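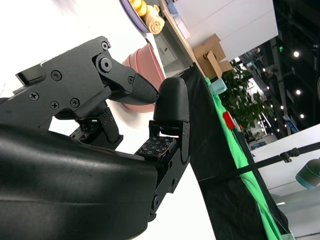

Black gripper over a white tabletop

Forum > Wildlife & Weather > Turtle crossings after the flooding

marshhen_36
So the road past Storeda pond is still underwater at the low end and the snappers are using the shoulder to nest. I counted three this morning before 7! Does anyone know if the county is putting the signs back up? They took them down in May for the paving.

Elikem Bonsu
I called. They said the signs are in storage until the paving crew signs off. I'd park with your flashers on and walk them over, same direction they were headed.

gravelpit
Or leave them alone. They've been crossing that road for longer than any of us have lived here, and people stopping on a blind curve is how somebody gets rear-ended.

marshhen_36
I'm not stopping on the curve, I pull in at the old Hodari feed lot and walk back. Two were hit last week, so leaving them alone isn't going great.

Abdul-Rahman Wumbei
gravelpit has a point about the curve though. What about silt fence along the ditch? We did 3000 feet of it over by Grukevham when the creek came up and it moved most of them down to the culvert.

gravelpit
Who paid for that?

Abdul-Rahman Wumbei
The paving contractor, it was in their permit. Worth asking if it's in this one.

marshhen_36
Ooh, ok, I'll ask (and I'll bring a shovel for the snappers, they hate me). Will post what the county says.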